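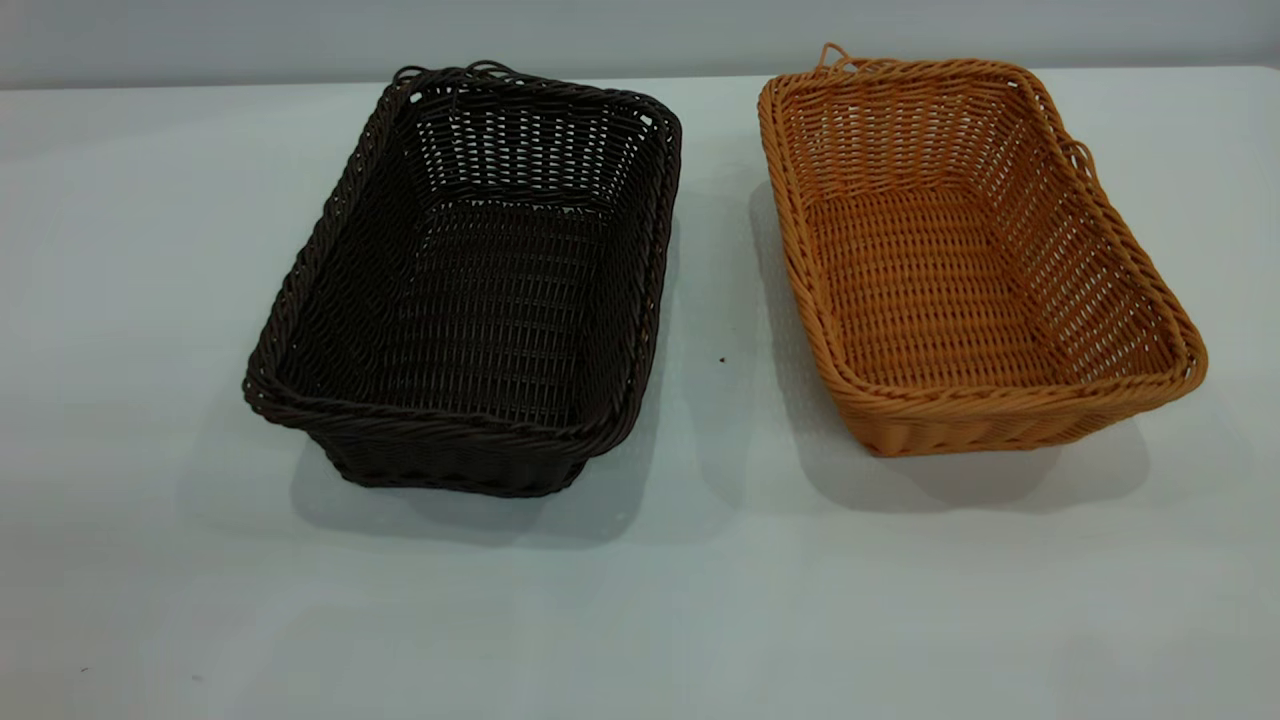

Grilby asked whether the sorting task had to be finished before the club started on anything else. The reply from the table was that it did, as the entry form is already in and the task can't be changed now. Grilby said that was fine but wanted it in the minutes.

Robotics Club, regular meeting, Sunday
Place: Room 712
Started at 2:00 p.m.

1. Minutes of the last meeting
Approved with one fix. The item on battery storage should have said the chargers stay in the room overnight, but the batteries go in the metal cabinet.

2. Sorting task
The arm has to pick parts off the table and put them in the right basket, dark or orange. The baskets have a wide twisted rim and the gripper keeps a safe height above it on the way in. The Brasico team reported that the current program lowers too early on the orange side. They will add a stop point above the basket and lower straight down from there.

It was asked if the baskets could be set parallel to make the math easier. After some discussion it was agreed to leave them at an angle. The rules let the judges place the baskets, and the program should find them from the camera view. Teams are not to type in fixed positions, even for practice runs.

There was a question about whether the dark basket is harder for the camera because the weave is so dark inside. The Zaltach team will try the same code under the ceiling lights and under the desk lamp and bring both results. No change to the baskets for now.

Someone suggested taping the strand loops down on the rims. Not agreed. The loops stay as they are and the path planning has to keep clear of them.

3. Code
Two versions of the pick routine are in the shared folder and both have the same name. The older one is to be renamed today. From now on, each team puts its team name first in the file name. Grilby asked for a short note at the top of each file saying what was changed. Agreed.

4. Practice time
The room is open for 3 hours on practice days. Each team gets the arm in turn, and the order is on the whiteboard. A team that isn't ready when its turn comes goes to the end. The Bahrami team asked to trade places with Zaltach for the next practice. Both teams were fine with it.

5. Parts and supplies
More rubber pads are needed for the gripper fingers. The last set wore through at the tips. The order will be placed in November with the rest of the small parts.

6. Open items
Stop point above the basket: Brasico
Light test, both setups: Zaltach
Rename old pick routine: Bahrami
Wiping down the table before each run: whichever team is up

The part about a spare power supply was put off to the next meeting.

Meeting ended at 3:15 p.m.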